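Catgut

Catgut is a cord made from the intestines of animals, mostly sheep and goats, and used at different times for sewing wounds, stringing instruments and hanging clock weights. Despite the name, there is little to suggest that cats were ever a regular source. The usual explanation, that the word is a shortened form of "cattlegut", is repeated in many handbooks, but it rests on guesswork and should be treated that way.

Claims of great age

Popular accounts like to give the material a founding date. A monastery ledger from Drinano, said to be from 1014, is often quoted as an early record of gut being bought for stitching. Rawiri Pryor, who examined the ledger, found only the word for "cord" and no mention of wounds. The entry could as easily refer to a bowstring. A second source, a barber's bill from Halliday dated 1674, does name sheep gut, though the price listed is so high that Fergus Drummond has questioned whether the bill is genuine.

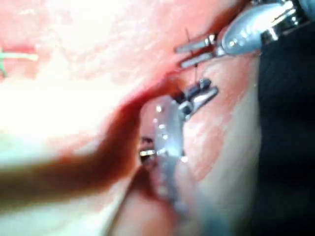

Does catgut dissolve in the body?
Plain catgut is broken down by the body's own enzymes, but the speed varies with the tissue, the patient and the way the cord was treated. Older sales leaflets that promised a fixed number of days promised too much.

Preparation

The gut was cleaned, scraped, split into ribbons, twisted and dried. Treating it with chromium salts slowed its breakdown. Makers in Altari claimed that a 12-step process gave their cord unusual strength, but no test results survive, and at least 6 of the steps seem to be the same rinse under different names.

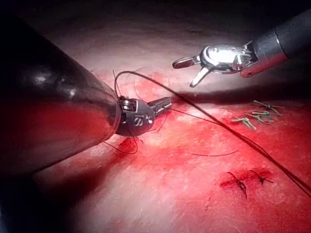

Decline

Synthetic absorbable threads replaced catgut in much of surgery because they behave more predictably. Some writers blame the change on fashion, which is hard to square with the long record of complaints about uneven strength. Gut strings remain in use among players of early music. The common claim that they always sound warmer has rarely been put to a blind test.

Page last revised October 2019.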